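운동복은 왜 땀이 빨리 마를까요?

체육 시간이 끝나면 면 티셔츠가 등에 척 달라붙을 때가 있어요. 그런데 운동선수들이 입는 옷은 땀을 많이 흘려도 비교적 금방 말라요. 두 옷은 무엇이 다를까요?

먼저 땀부터 알아봅시다. 몸을 많이 움직이면 체온이 올라가요. 그러면 우리 몸은 피부로 땀을 내보내요. 땀은 대부분 물이에요. 이 물이 수증기로 변해 날아가면서 피부의 열을 가져가요. 이것을 '증발'이라고 해요. 목욕하고 나왔을 때 몸이 으슬으슬한 것도 같은 까닭이에요.

면은 목화에서 얻은 실로 만들어요. 목화 섬유는 물을 아주 좋아해서 섬유 속까지 물을 빨아들여요. 수건을 면으로 만드는 것도 그래서예요. 하지만 한번 들어간 물은 잘 나오지 않아요. 땀에 젖은 면 티셔츠가 무겁고 차갑게 느껴지는 이유예요.

운동복에는 폴리에스터라는 섬유를 많이 써요. 폴리에스터는 석유에서 얻은 원료로 만든 합성 섬유예요. 섬유 속으로 물이 거의 들어가지 않아요. 대신 실과 실 사이의 좁은 틈을 따라 땀이 옷 바깥쪽으로 퍼져요. 좁은 틈으로 물이 저절로 스며 올라가는 것을 '모세관 현상'이라고 불러요. 휴지 끝을 물에 담그면 물이 위로 올라오지요? 그것과 같아요. 넓게 퍼진 땀은 공기와 많이 닿기 때문에 빨리 증발해요.

옷감에 작은 구멍을 내는 방법도 있어요. 구멍이 숭숭 뚫린 옷감을 '메시'라고 해요. 구멍으로 바람이 드나들어 땀이 더 잘 말라요. 농구 선수들의 옷에 소매가 없으면 팔을 들기 편하고 겨드랑이로도 공기가 잘 통해요.

직접 해 보기
준비물: 헌 면 티셔츠 1장, 헌 폴리에스터 운동복 1장, 물, 숟가락
1. 두 옷을 나란히 펴 놓아요.
2. 옷마다 물을 2숟가락씩 떨어뜨려요.
3. 5분마다 손으로 만져 보고 어느 쪽이 먼저 마르는지 적어요.
옷감의 두께가 다르면 결과가 달라질 수 있어요. 되도록 두께가 비슷한 옷을 골라요.

운동복을 빨 때는 옷 안쪽 꼬리표를 먼저 읽어요. 섬유 유연제를 많이 넣으면 실 사이의 틈이 막혀서 땀이 잘 퍼지지 않아요. 등번호나 글자가 붙은 옷은 뒤집어서 빨고, 그늘에서 말려요.

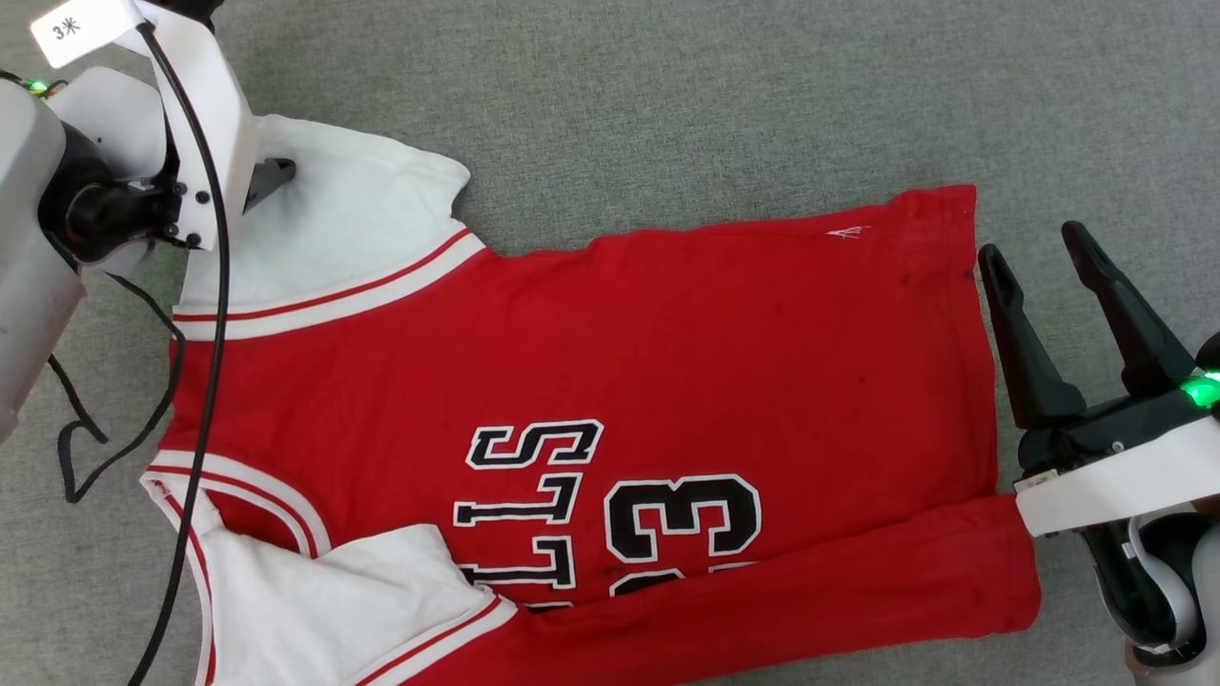 다 마른 옷은 접어서 서랍에 넣어도 되고, 옷걸이에 걸어 두어도 돼요. 젖은 채로 가방에 오래 넣어 두면 세균이 늘어나 냄새가 나니까, 운동이 끝나면 집에 와서 바로 꺼내 놓으세요.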